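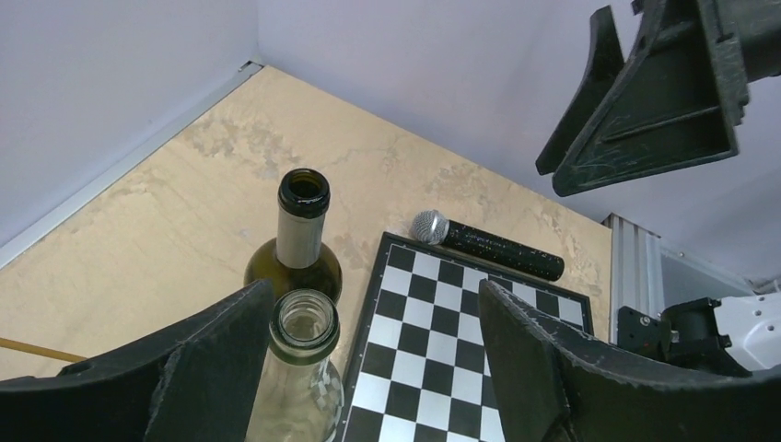
Clista Bottle Pair -- one green, one clear
Set of 2, reclaimed glass
$14
Shipping: $5 flat, continental US
Sold by Dilard Glass & Kitchen

I've been selling old bottles for a while now and this is the set people come back for, so it finally gets its own page instead of being buried at the bottom of the jars section (sorry to everyone who had to email me and ask!).

You get two empty bottles. The first is a wine bottle in a really dark olive green, the kind that looks almost black at the lip until the light gets into it. It has a good thick ring around the mouth and nice round shoulders. I leave the sleeve on the neck if it's in decent shape, because I like how it looks, and if you don't like how it looks it comes off with warm water and a butter knife. The second bottle is clear, with a threaded neck and just a hint of pale green around the mouth. Put the two together on a shelf and they look like they've always been a pair, even though they started out with nothing to do with each other.

What I use mine for

The clear one lives next to my stove with olive oil in it, which is a little silly because oil likes the dark and the green one would do a better job. But I go through oil so fast it never has time to go off. The green one has had eucalyptus in it, then a candle, then a single enormous dahlia from Manon Lavoie's garden. Right now it's back to a candle. If you're a candle person, go for a standard taper and wrap a bit of foil around the base if it wobbles. Bottle mouths vary more than you'd think.

They also make great water bottles for the table when you have people over. Solange Portela bought five sets for her sister's wedding in June and used the clear ones for water and the green ones for flowers, and I was so happy with how that turned out that I nearly kept a set back for myself. (I have plenty of sets. I don't need another one.)

Corks and caps

The bottles come open. The green one takes an ordinary tapered cork, and I sell those separately under Marchand corks. For the clear one you need a screw cap, and I keep a small box of those too -- add a note at checkout and I'll drop one in that fits your bottle, no charge. Please don't try to push a cork into the threaded one. It goes in fine and then you'll be there all evening getting it out.

Cleaning

Every bottle gets soaked, brushed and rinsed before it leaves me, but give it another wash when it arrives, especially if you're putting food in it. I'd go by hand. For the bottom, a spoonful of dry rice with some soapy water and a good shake gets into the corners that a brush can't reach. Let them drain upside down overnight.

Good to know

Since these are used bottles, expect the odd scuff or tiny bubble in the glass. I check every rim with my thumb and anything chipped goes straight to recycling. Shades of green move around from batch to batch, so if you're buying several sets and want them to match, tell me and I'll pick them out together.

Gaétan Hawthorne does my packing and he is very serious about cardboard. We've sent out 3000 bottles between us, and if one does arrive broken just send me a photo and I'll mail a replacement.

Returns: within 14 days, unused, in the same box if you still have it.

In stock, ships in 2 business days.

Also in glass: Cleltance storage jars, Marchand corks, bottle brushes (long and short)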